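Gestville Community Clothing Exchange
Minutes of the monthly meeting, Thursday, 7:00 p.m.

Omprakash Katiyar in the chair. Minutes of the January meeting were read and accepted with one correction: the hall rent is due on the first of the month, not the fifteenth.

1. Winter exchange
The winter exchange took in 300 items, and 70 were left at closing. Coats went in the first hour. Children's shoes were short again. Leftover items have been bagged and are in the back closet until the spring date is set.

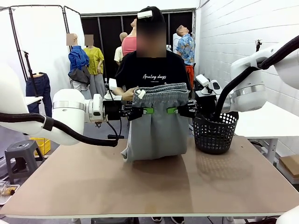
Sorting rules were discussed at length. At the winter exchange, pants were mixed in with skirts and many had no size label, so people had to hold them up and guess. It was agreed that pants will get their own table in the spring and be split by waist type. Pairs with a gathered elastic waistband, like the gray ones, go at the left end, folded with the waistband up. Button and zip waists go at the right end. Jeans stay on the rail by the door. Masking tape and markers for size labels to be bought before the next sort.

2. Hours
Proposed that the doors open at 9:30 instead of 10:00, with drop-off ending the evening before. Carried. The Prirer Street entrance will be used for drop-off only.

3. Household linens
Sheets and towels have been turned away up to now. Several people have asked for them. Proposed that clean linens be accepted for one season as a trial, limited to one bag per household. Stained or torn pieces to be refused at the door.

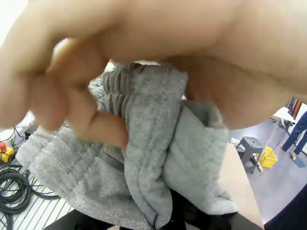 Goel was against the trial and asked that this be recorded, saying that linens take up twice the room of shirts and that the closet is already full. Goel would agree to it if a second set of shelves went in first. After discussion the trial was carried, with shelves to be priced before the spring date.

4. Money
Balance carried forward after rent: $60. Floso Laundry has offered a lower rate for wash loads brought in on weekday mornings. Accepted.

5. Other business
The folding chairs need to be returned to the church. Two are missing rubber feet.

Next meeting same time, upstairs room. Closed at 8:40 p.m.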